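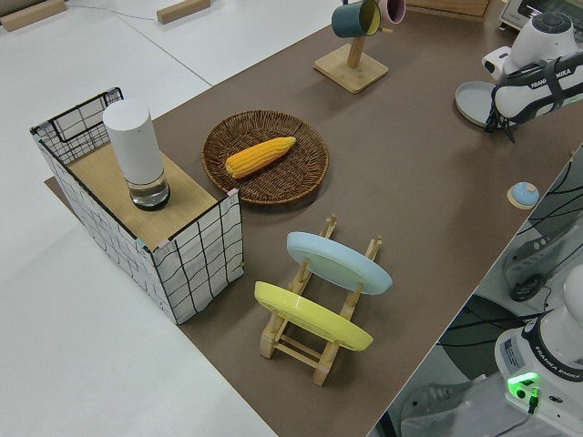 Our kitchen in Lornesia has one short counter and no drawers worth mentioning, so most of what we use has to live out in the open. When we moved in I put everything wherever it fit. By March I was tired of moving four things to reach a fifth, and I spent a morning sorting it out.

The dish rack was the first decision. We used to have a big metal one with a drip tray that took up half the counter and was always full, mostly of things that had been dry since the day before. I gave it to Tanvir Sivakumar downstairs and got a small wooden one with pegs. It holds the blue plate and the yellow plate, and that covers dinner for 2 people. If we cook something that needs more dishes, I dry them by hand and put them away. I thought I would mind this more than I do.

The mugs went onto a wooden mug tree at the back. I was against mug trees for years because my aunt had one that fell over every time you took a mug off the wrong side. Ours has a square base and hasn't tipped yet. The teal mug is mine. The pink one came from the market on Ekanayake Street and is slightly too small for coffee, but it gets used every day anyway.

Dish towels and cloth napkins are in the fabric box with the wire frame. I lay a wooden board across the top as a lid, so I get a bit of shelf out of it too. The board was cut for something else and I didn't bother trimming it.

Corn goes on the round wicker tray, along with whatever else doesn't need the fridge right away. The tray is dark brown with a braided rim. Crumbs and bits of corn silk get into the weave, so I take it outside and knock it against the step. A damp cloth just pushes them in further.

I still haven't found a place for the big pot. It's 83 ounces of soup when it's full and it doesn't fit under the sink with the pipe where it is. For now it sits on top of the fridge with the onions in it. I may try a hook on the side wall next, if I can find the stud.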